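Skedville Robotics Club — Equipment
Chopstick Sorting Kit (Home Table Version)

Age group: middle school and up
Team size: 2
Sign-out period: two weeks
Page updated 12 February 2025

This is the kit our members ask for most, and I can see why! It takes a job everybody has done at home without thinking (putting the chopsticks back where they belong) and turns it into a season-long project. You don't need a competition field. You need a kitchen table, a cloth, a utensil basket and a partner who doesn't mind starting over.

What comes in the box

The hand-held gripper, with two black fingers and blue pads on the inside faces
A spare set of pads
One plastic utensil basket with holes in the front
Mixed chopsticks in red, green and dark red
A printed log book
The task cards, in a zip bag (please count them back in)

The tablecloth is up to you. We like a printed one, the busier the better, for the simple reason that a model trained on a plain white table gets very confused the first time it meets somebody's real kitchen. Planets, stripes, fruit, whatever you have. Leave the rice cooker and the soap bottles where they are too. All of that background is good practice for the software team.

How a session goes

One partner works the gripper and the other keeps the log. Start with the basket toward the far end of the table and the fingers open. Move in slowly, close on one chopstick, lift, set it down on the cloth, then go back for the next. Once you're comfortable, do it in reverse and load the basket from the table. Loading is a lot harder than unloading, and it's where most of the fun is.
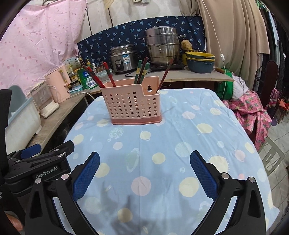 Adaeze Abubakar wrote in to say that her team got much better results once they stopped trying to pinch near the tips. They take hold higher up, closer to the middle, and let the stick swing a little before they move it. She'd like the task cards to mention this, and she also wants to know if the green ones are meant to be slipperier than the red ones.

They are! Well, they're a different set, with a smoother finish, and we left them in on purpose. The tip about gripping higher will be on the new cards in April, with thanks to Adaeze.

The task cards

Orevura is the starter level. Take out any chopstick you like and put it on the table without dropping it. Do this until it gets boring, which takes longer than you'd expect.

Onuoha asks for a matching pair, laid side by side with the tips pointing the same way. Pairs that lean apart in the basket are the tricky ones, as you have to come in from a different side for each stick.

Gastlow is the full reset: everything out, everything back in, sorted by color. Babatunde Ogundipe and Hadiza Abubakar wrote this one together and then spent two evenings failing it, so don't feel bad.
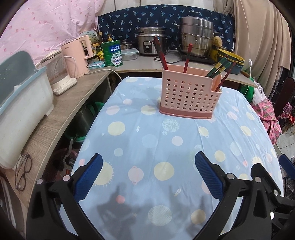

Write up each attempt right away, including the bad ones. Drops, double grabs and near misses are all worth keeping — the software team learns as much from a fumbled pair as from a clean one. The shared club log stands at 1,258 attempts, and a very healthy share of those are marked "dropped." Put the color of the stick first, then the card name, then what happened. Short notes are fine. "Green, Onuoha, slid out" tells us plenty.

Looking after it

Wipe the pads with a damp cloth before you pack up, and let them dry with the fingers open. Check the small pins and screws on the finger joints every time. If one is loose, stop and bring the gripper in, and please don't reach for the glue. Chopsticks can be washed in the sink like any others. The basket comes apart from its tray if you need to get crumbs out.

Signing it out

Kits go out at the end of the regular club meeting. Onyekachi Amadi has the sign-out sheet and can show you how to fit the spare pads, which is much easier to learn by watching than from the booklet. If all the kits are gone, put your team on the waiting list and borrow a set of task cards in the meantime. Ekene Abubakar ran the whole Orevura card with a pair of salad tongs while waiting and came in with really good notes, so it can be done.

Return the kit with the log book filled in and the chopsticks in the basket, any order.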